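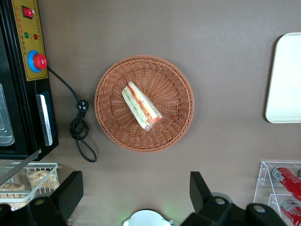
Print this page | E-mail this page

Filed under: Get Involved > Field Seasons

Walkers and sketchers wanted for the Harkidwood rock shelters

Dec 2, 2018

Do you like long walks, old stones and good company? We're looking for people to join our second recording season at Harkidwood next September, and we'd love to hear from you!

Last time out we logged 813 painted and pecked figures, mostly deer and handprints, and we only got as far as the stream. The upper shelters haven't been recorded since the 1970s, and what we glimpsed from the path looked wonderful - a whole ceiling of red dots, for one.

The season runs for 2 weeks. Geert Meijer leads the survey and Sewwandi Debnath teaches tracing and drawing in the first few days, so you don't need any experience. You do need to be 18 or over and happy on steep ground (the top shelter is a climb of roughly 140 meters from camp, and we do it most mornings). Spanish is handy but not required.

Camping and all meals are covered. You pay your own travel to Tamico, plus a $50 deposit that you get back on arrival. Apolinar Arellano will meet the bus.

To apply, send us a page about yourself and why rock art grabs you. Drawings welcome - even bad ones! Questions about access or diet go to Habibur Khondokar at the same address.

Contact us | © 2018 Harkidwood Rock Art Survey | Back to top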